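Clubhouse > How-To > Gear Care

How I Regrip My Own Irons at Home

2026-07-06 - by Hugo Rolland

I put off learning to regrip for years. I'd drop my set at the shop every January, pay up, and then go two weeks without clubs (in the only month when I get time to practice!). Then one winter the shop lost my 7-iron for a while, and I figured I could do a better job of not losing it myself.

You need a hook blade, some double-sided grip tape, a bottle of solvent, a rubber vise clamp and a tray to catch the drips. I use Vilen tape because it peels clean. The grips on my set right now are Narneo cords, and I like them a lot, though my wife says they feel like a cheese grater.

Step 1: Get the old grip off

Clamp the shaft with the face square and hook the blade under the lip at the bottom. Pull away from yourself, all the way up to the cap. If you play graphite, go gently - a nick in the shaft is a much more expensive problem than a worn grip. Then peel the old tape. Mine had been on for 27 months and came off in crumbs, so I warmed it with a hair dryer first.

Step 2: Tape it up

Lay the grip next to the shaft and mark where it ends. Run one strip of tape lengthwise, leave half an inch hanging over the butt, then twist that bit and tuck it inside the shaft. I add 2 extra wraps under the right hand. I have big hands and a nasty hook, and the thicker grip calms both of them down a little. 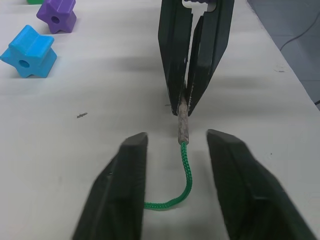 Step 3: Solvent, and don't be shy

Put a finger or a tee over the vent hole, pour solvent into the grip, cover the open end and slosh it around. Pour it out over the tape so the whole strip gets wet. My first try at this was way too stingy and the grip jammed halfway down. I had to cut it off and buy another one. Use more than you think!

Step 4: Slide and line up

Squeeze the mouth of the grip over the butt and push in one smooth go until you feel the cap hit bottom. You've got maybe a minute to twist it straight. Set the club down in your normal stance and look at the logo, then leave it alone overnight.

I did my whole set before our trip to Ruawai and played the first round at Betgate the week after. Still hooked it off the first tee, but the club stayed put in my hands. Wedges are next, once I've decided whether I want them a size thinner.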